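Toy burger set — sorting and storing all the layers?
Play Food & Pretend Kitchens, page 1 of 1

marrowfatmum
Started August 24, 2025

Hello all, hoping for some wisdom from people with more shelves than me. We run a little pretend café at our playgroup on Prustell Road and the burger set is far and away the favourite, but every single week it ends up in one big basket and the little ones spend the whole session digging for a bun lid. I've got 15 children and a budget of very little. How do you all keep yours?

teapot_and_tray
Oh, bless you, we had exactly this! Stand everything on edge in clear holders, like toast in a rack. They can see what's there and they help themselves — it changed our café corner completely. Ours are letter racks from a closing-down sale, 80p each.

Bendix
I'm going to disagree a bit, sorry. Racks look lovely but with under-threes they're on the floor within 5 minutes. Shallow tubs every time, one per food, with a drawing stuck on the front.

teapot_and_tray
Fair enough for the tiny ones, Bendix, though mine are nearly four and they love putting things back in the slots. I'll put my way of doing it below, in case it helps.

1. Give the burger its own tray with a good rim, and build from the bottom bun up. Lettuce, tomato and patty next, lid last.

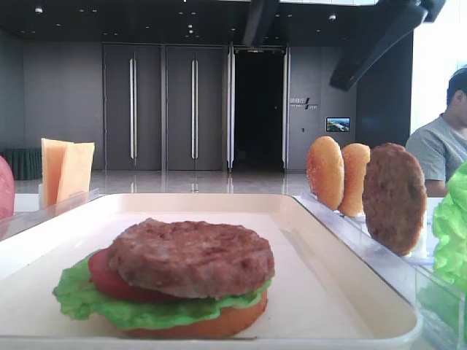
2. Keep the buns and patties together on one side, within reach of the tray, and the cheese slices on the other.

3. Lettuce gets its own container. It's frilly and it catches on everything.

marrowfatmum
Oh, that does look inviting, and I like being able to see the cheese straight away. Do you really put the tomato under the meat, though? My lot would have words.

teapot_and_tray
Always! Keeps the lid from sliding about.

Bendix
Tomato on top, surely. But I'll give you the tray, I might pinch that for ours.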